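Peg board tips: recording examples that train well

Reset the blue parts before every take, and move one or two to a new spot.
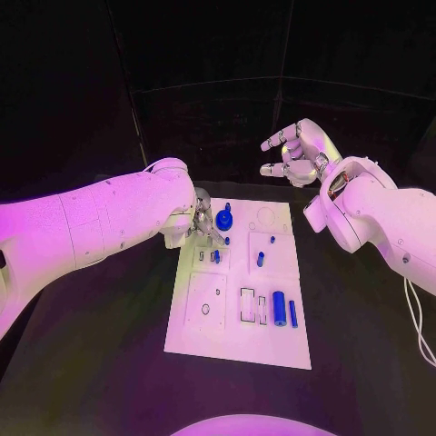 Keep the lighting fixed for a whole batch. We got up to 17 good takes an hour at Zellwood this way.
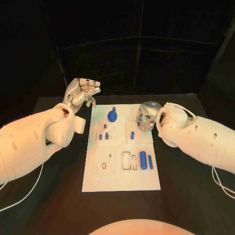 Drape cables clear of the board. If a peg slips, finish the take and tag it "recovery". Murdo Dow kept 16 of those in November and the model used them all.

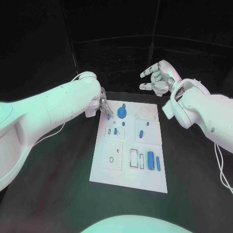
Gear and pegs on the board, both arms in position.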